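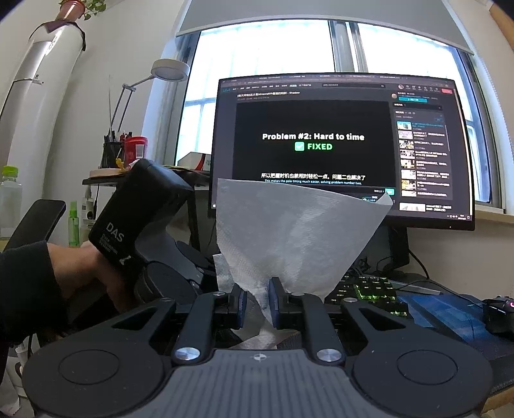

Home News Events Press Contact

Oct 6, 2023
By Busisiwe Ngubane

Cotine opens sign-ups for its first swap day for event marketers

Hi everyone! I run events at Cotine, and I'm really happy to say we're putting on a swap day in Langlois next June. If you plan booths, mailings or customer dinners for a living, please come.

The idea came out of our spring survey. We got 932 answers (I read every one, with a lot of coffee), and the same wish kept popping up: more time to talk to people who do the same job. So we've booked the Mostura hall for one day, with room for 300 guests and 23 short talks, each followed by a long break.
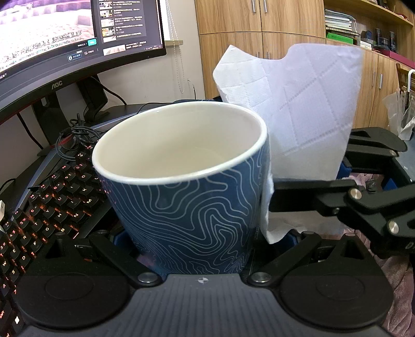 A navy mug with wavy white contour lines.

My colleague Loïc Renaud is putting the talks together, and he's still looking for speakers. "Bring us the campaign that flopped," he told me. "I'd love to hear what you changed the next time." First-time speakers are very welcome, and he'll go over your slides with you if you like!

Tickets include lunch and a printed copy of Puseck, our guide to follow-up calls after a show. We're printing 1,000 of them, so take an extra for the office.

Sign-ups are open now on the Events page. Press passes are free, just send me a note through the Contact page and tell me who you write for.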